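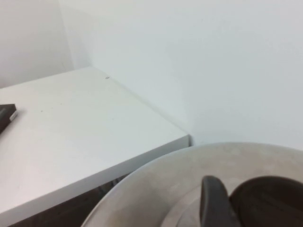
Terry Kobori
Bench and Fixture Lead, Vorndale Workrooms

Section 4 – Leveling and fixing the Terker table

Read all of it once before you start. Then do it. Last updated Sat 6 July.

You need: the 4 feet from bag C, the hex key, a spirit level, pencil, soft cloth. Wall bracket if your using one (bag D, sold separately with the Idham kit).

4.1 Feet

1. Top face down on a blanket. Not on bare floor, the white marks easy.
2. Thread each foot in by hand. If it binds, back it out and start over. Do not force it with the key.
3. Stop when 29 mm of thread is showing. Same on all four.
4. Two people to flip it. Lift by the legs' top rail – never by the panel edge.

CAUTION: fingers clear of the rail when it comes down.

4.2 Position

5. Slide it to within a hand of the wall. Check the baseboard isn't holding one leg up.
6. Corner placement: long side goes to the wall with the outlet. Short side can float.
7. Leave a gap of 200 mm if there is a heater behind. Minimum. More is fine.

Note – old buildings, walls are rarely square. Line up the long side and let the short side be off.

4.3 Leveling

8. Level goes across the short side first, then the long side, then corner to corner.
9. Turn the low foot out a quarter turn at a time. Recheck all three directions.
10. Press down hard on each corner. Any rock, go back to step 9.
11. Lock nuts up against the leg. Hand tight plus a quarter turn.

CAUTION: do not level with stuff on the table. Clear it, then level, then put it back.

4.4 Wall bracket (optional)

12. Mark both holes in pencil through the bracket. Standard height is 757 mm from finished floor to the top of the bracket.
13. Find out what is in the wall before you drill. Pipes, cable.
14. Bracket to wall first, table to bracket second. Screws supplied are for wood studs only, get the right anchors for anything else.
15. Recheck level. It will have moved.

4.5 Cleaning the top

Damp cloth, drop of dish soap, wipe dry. No scouring pads, no acetone. Smudges that stay put – second pass with warm water, then leave it alone. Pencil comes off with a plain white eraser.

Don't drag equipment across the panel, lift it. Rubber feet can leave a mark if they sit in one place for months so shift things now and agian.

4.6 If it still wobbles

– One foot cross threaded. Take it out and look.
– Lock nut loose.
– Floor is soft (carpet, cork). Use the wide pads, part 161.
– Leg bolts from Section 3 not fully tight. Go back and do them in order.

Check the feet again after the first week, then every September. Section 5 is the cable tray.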